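September 25, 2020 - Tanguy cell, cup and tray task

Goal for today: more demonstrations of the iced tea task for the learning set. We have 199 accepted episodes and Marcelle wants 500 before the first training run. Baptiste and I share the teleoperation, Thierry checks the recordings.

Both wrist views are now saved with every episode. The two arms must be able to hold and pass a cup of ice over the tray, also when the other cup has fallen.
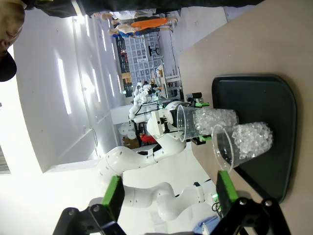 ## Starting positions

I asked Baptiste to vary the place of the cup on the tray more than last time. In the old episodes it is nearly always in the same spot, and I am afraid the policy learns the spot and does not look for the cup.
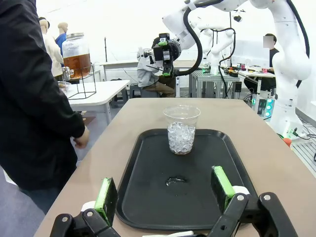
Water on the tray stays in the set. Margaux proposed to wipe before each episode, but at Drembridge the tray will not be dry either. We agreed on a label "wet tray" in the notes column - please write it the same way each time.

For the grasp, I prefer low on the cup, with the pads on the two sides.

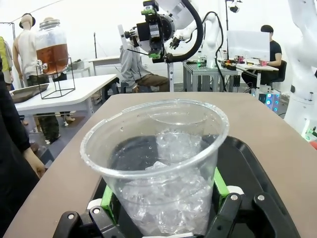
Close slowly and wait a moment before lifting. I rejected 9 episodes this morning, most of them for closing too fast. The plastic bends and the ice jumps.

Thierry asks if we should also keep episodes with no cup on the tray, as negative examples.

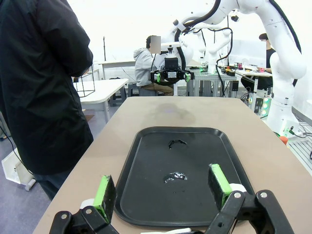
I would say yes, but in a separate folder, so that they are not mixed with the failed grasps. To decide with Marcelle.

To do:

- write the labels for the two-arm episodes
- ask Wendy Rudd for more cups, same model
- check the clock offset between the two wrist cameras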